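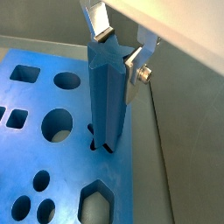 Liramberg shape-sorting board, blue

Product code 455-B
Sold by Uysal Learning Supplies
In stock – usually sent out the next working day

The Liramberg is a thick, solid-coloured shape sorter for table use. Each hole in the top takes a piece of the same outline, and the pieces are long enough to hold from above while the lower end goes in. It is used in nurseries, in hand therapy rooms and at home, and it suits anyone practising grip, turning and lining up.

The board is blue plastic throughout, with no print and no painted outlines round the holes. The person using it has to go by shape alone, which makes it a little harder than the sorters with a different colour for each hole. If you are buying for a child who has not used a sorter before, start with the round holes and leave the star until later.

The star

The star piece is a tall prism with five points. It is the same blue as the board and has the same section from top to bottom, so either end can go in first. The points have to line up with the points of the hole before it will drop. Most people get the tip of it into the opening and then turn it a few degrees one way or the other until it finds its place.

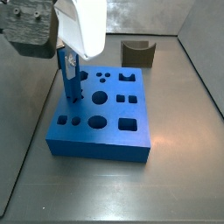 Board with a tall blue piece held upright over it; brown arch piece behind.

The other openings

As well as the star, the top has round, oval, square and hexagonal holes, in more than one size. There is a set of three small round holes grouped in a triangle, and a pair of small squares side by side. The arch goes in a cutout with a curved notch along one edge, and it will only go in one way round.

The arch piece is supplied in dark brown. Replacement arches are also dark brown, so please don't send one back as the wrong colour.

Setting up

Put the board on a flat table with the long front edge towards the user. Keep the loose pieces to one side or behind the board, within reach. For a seated adult a table height of 84 cm is too high for most people – a normal dining table is better. Sulastri Wijaya, who looks after our therapy range, suggests handing over one piece at a time for the first few sessions and only later laying them all out together.

The star is a good piece for practising a slow approach.

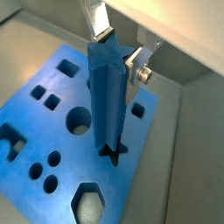

Ask the user to stop just above the hole, check the points, and then lower. Going straight down matters more than going quickly. A piece that is leaning will catch on the rim even when the points are correctly turned, and pushing harder won't help. Lift it clear, straighten it and try again.

Cleaning

Wipe the top with a damp cloth and mild soap. Dust collects in the corners of the smaller holes and can be got out with a bottle brush. The surface will pick up light scuffs and smudges in normal use. Smudges wipe off. Scuffs stay, but they make no difference to how the pieces fit. Do not use scouring pads or put the board in a dishwasher.

Delivery and spares

Board length: 357 mm
Guarantee: 16 months
Spare pieces: sold singly, give the shape when ordering
Storage bag: Plirkeo medium, sold separately

The older Misetti board has slightly smaller openings and its pieces will be a loose fit in this one. Liramberg pieces will not go into a Misetti board at all.

For school and clinic orders, or to ask about a missing piece, write to Hidayah Menon at the orders desk and quote the product code.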